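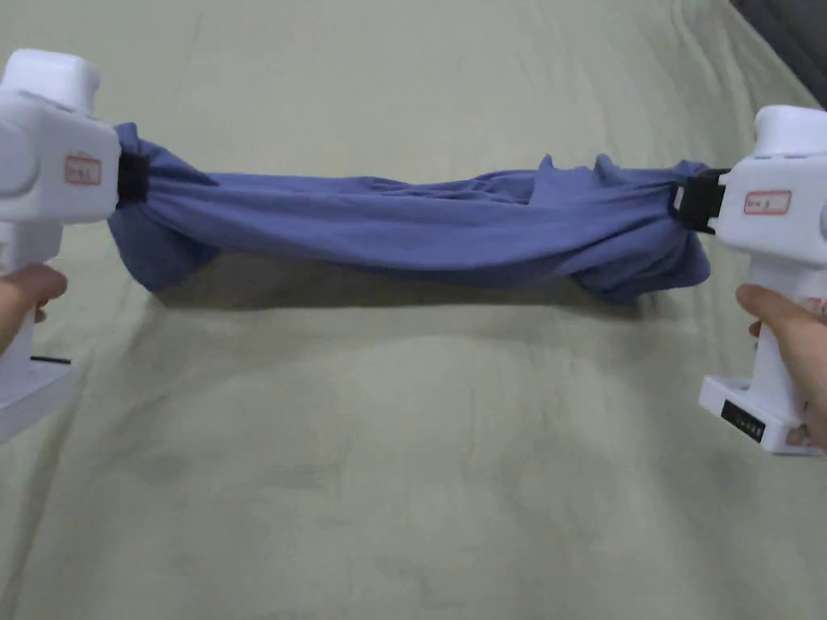

Grembridge hand gripper pair, used by our college robotics club, spring term

The club paid 359 pounds for the pair, and I was against it. Having used them every Wednesday since March I'm less against it, though I still wouldn't call them good value.

The sales page promises "natural demonstrations from day one". Our day one went on getting both grippers to pair with the Dusedska logging software. After that we set ourselves a cloth folding project, with a target of 600 recorded folds before the end of term. New members managed 21 usable ones in their first session. The rest had dropped tracking or somebody letting go too early.

The jaws do hold cloth well, I'll give them that. Pulling a piece tight between two people's worth of plastic is easy enough. Picking up a single layer from a flat table is another matter, and the manual skips over it.
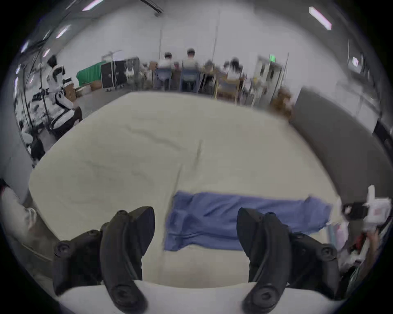
Blue cloth on the cloth-covered table, from the gripper's own camera.

Comfort is poor. My wrists ache after 38 minutes and the handles are plainly shaped for bigger hands than mine. We borrowed a Kanaan set last year which was lighter, but the triggers stuck.

As for whether any of this teaches a robot to fold, I'll believe it when I see our trained model beat a first-year. Pritia sell a cheaper single gripper and I'd start there if your club is small.

Three stars. Spare finger pads should be in the box at this price.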